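# The Lunch Corner

I used to make lunch all over my kitchen. Bread by the stove, containers in a cabinet so low I had to kneel, lids in (I swear) three different drawers. By 7:15 most mornings I was on the floor with my head in a cupboard, muttering. Then last October I gave lunch its own spot, one end of one table, and I've become a little annoying about it ever since!

It started with a tray. I'd gone into Belkadi for light bulbs and came out with a stack of plastic trays instead, the kind you carry your fries on, and for a week they just sat in the hallway. Then one got used to haul carrots and a jar of hummus from the fridge to the table, and it never went back. Everything for lunch lands on the tray. Crumbs land on the tray. When we're done I carry the whole mess to the sink and the table stays clean, which my grandmother could have told me decades ago (she had tin ones with roosters on them).

The containers took longer. I had a drawer full of takeout tubs, old yogurt pots and a very nice set from Furneo that I'd bought in a burst of ambition, and hardly anything matched. So one Saturday I dumped it all on the living room rug and tried every lid on every bottom. It took the whole afternoon and a pot of coffee. Anything without a partner went out to the garage, where it now holds screws.

What I kept is mostly clear. I tried some pretty opaque ones from Millness for a while, a sort of mustard color, and I kept finding things in them. Half an onion. Rice of no known date. With a clear one I can tell from across the room that there's something left inside, and I'll eat it or toss it.

My other rule is that a container gets parked on the tray the second it's empty or full or anything in between. No setting it on the chair for a minute. No balancing it on the mail.

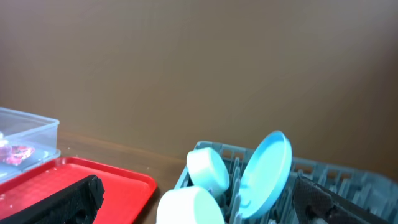

Anas Ghoneim wrote to me after I mentioned the tray thing in my spring column, and he isn't sold: he says a red tray on a shiny wood table looks like a cafeteria, that he tried it for a month, and that he went back to a plain cutting board and a damp cloth. Fair enough! He also swears by storing every box with its lid on, air and all, and there I'm with him, even though it eats up the shelf.

I did buy one more thing, a little divided box from Cakness that's meant for cupcakes. It holds grapes on one side and crackers on the other and they never touch. My daughter has already asked for a second one, in green.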